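Skerngate Opens Paper Recycling Service for Small Offices in Clorkmont

CLORKMONT, October - Skerngate, a company for office cleaning and supplies, is starting a new paper collection service for small offices. The service has the name Galska and is open to offices with up to 40 desks.

Every office receives small wastebaskets for the desks and one larger box for the corridor. The wastebaskets are for paper only. Our drivers empty the corridor box every Thursday before 3 p.m. and bring the paper to our sorting hall on Raju Road. 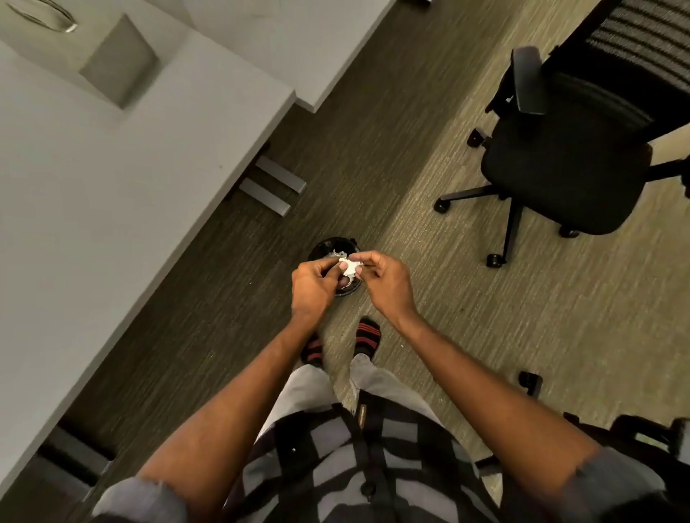 Paper scraps in a small black wastebasket next to a desk.

"In many offices the paper goes in the same bag with the food waste, and then it is lost for recycling," said Malathi Varma, manager of the Galska service. "We wish to make the sorting very easy, already at the desk."

In the first month Skerngate will deliver 300 wastebaskets without charge. The company has ordered 1,000 in total. Offices which want to join can register at the Skerngate front desk in Clorkmont or ask their usual cleaning team for the form.

Press contact: Malathi Varma, Skerngate, Clorkmont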